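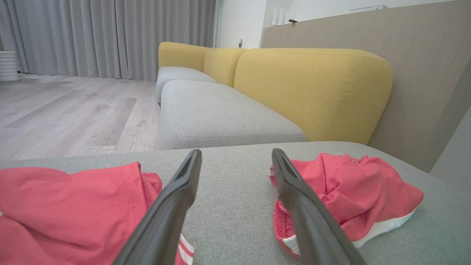

You fold them in thirds, Aarti said, not in half, and you do it on the sofa so you can sit down the second you're done. She said this on the phone from Junau, where she has lived for six years without once inviting me, and I could hear her own dryer thumping behind her.

I said I'd been folding in half my whole life and my drawers closed fine.

"Do they?" she said.

They don't. I put her on speaker and set her on the arm of the sofa and picked up something pink.

Stories > Short Fiction > The Pink Load

I should explain the pink. Back in August I answered an ad from a company called Karkasell that was closing out last year's workout clothes, a mystery bundle, one color, no returns. I was picturing navy. I was picturing myself in navy, jogging along the canal! What came was coral, all of it, tops and shorts and a sort of hooded thing, and since I'd paid for it I wore it, and now my laundry looks like the laundry of a much more cheerful woman.

"Are you running in it?" Aarti asked.

"I'm sleeping in it."

"Well, that's a use."

The sofa was a worse decision. Gray seats, yellow backs, the yellow of hot dog mustard, and long enough to sleep Pal and both his boys, which is what I bought it for. I paid Tollon a hundred dollars extra to get it up the stairs. Pal and the boys came for one weekend (18 hours, if you take out the driving around) and then he met somebody, and good for him, she sounds nice. So now I do laundry on it. I start at the end by the wall panel and work my way down, a cushion per pile, and by the time I get to the last cushion it's usually dark out.

"You've stopped folding," Aarti said.

"I'm holding a pair of shorts."

"Thirds," she said. "Sleeves in first, if it's a shirt."

"It's shorts."

"Then just do it, Meg."

I folded them in thirds. They sat there on the gray looking like something from a store. I did another one. Her dryer buzzed and she said hang on, and I heard her walk away, and the little door clank open, and then she was back, breathing a bit, with an armful of something.

"What have you got?" I asked.

"Towels. Roughly 100 towels. I don't know where they come from."

So she did her towels and I did my shorts, and we didn't talk much. Once she laughed at something in her kitchen and didn't say what. When I got to the hooded thing I asked her how you fold a hood, and she said she had never known, she just stuffed it in.

Comments

dellwood: My sister and I do this with ironing. Sent it to her.

Priya K.: The towels!! Also I want that sofa.

oldbinder: Half is fine. I will die on this hill.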